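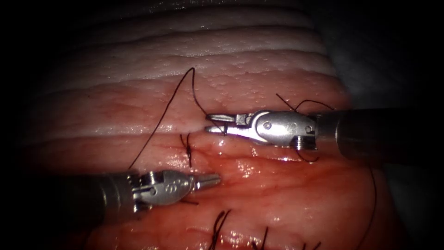
Kolside Bridge pursuit

The Kolside Bridge pursuit was a police chase of a stolen delivery van through the towns of Quiambao and Sevcombe. It began on a Friday in July and ended on the Kolside Bridge, where the van stopped after its front tires were flattened. The driver was arrested at the place. There were no deaths, and three people were treated for small injuries.

Background

The van belonged to Codari, a local company which delivers bread and frozen food to shops. It was taken from the loading yard of the company before sunrise, while the engine was running and the regular driver was inside the office to sign his papers. The yard had a gate, but the gate was kept open during the morning loading. Codari reported the theft at 5:40 a.m.

Course of the pursuit

A patrol car noticed the van on Mill Road in Quiambao and signaled it to stop. The driver increased his speed and turned onto the river highway in the direction of Sevcombe. According to the police report, the van reached a speed of 86 miles per hour on the straight part of the highway, where the limit is 55.

In Sevcombe the van passed through two red lights and hit a parked car near the market. The patrol cars then stayed farther behind, as the department's rules require in streets with many pedestrians, and a county helicopter followed the van from the air. The driver went around the market square twice, apparently looking for a way back to the highway, and finally entered the approach road of the bridge.

Officers had placed a spike strip about 200 yards before the bridge. The van went over it and continued slowly on its rims until the middle of the bridge, where it stopped against the railing. The driver left the van and was arrested without a fight. The bridge stayed closed until noon, and traffic was sent over the old ferry road.

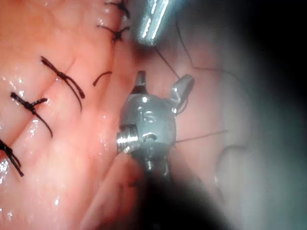
Gerardo Umali objected that the chase should have been called off at the edge of Sevcombe, before the market, when the helicopter already had the van in sight. He repeated this opinion at a public meeting, where most of the questions were about the parked car and the two red lights.

Court case

The driver, Jayson Bautista, pleaded guilty to vehicle theft and to fleeing from the police. A further charge, concerning the damage to the bridge railing, was dropped. He was given a prison sentence and lost his license. The court also ordered him to pay $400 to the owner of the parked car, as the part of the repair not covered by insurance.

Later changes

The Sevcombe police changed their pursuit rules in the following year. A supervisor must now approve any chase which enters the market district, and the approval must be recorded by radio. Codari closed its yard gate during loading hours and put a tracking device in each van. The damaged section of the railing was replaced, and the new section is slightly higher than the rest.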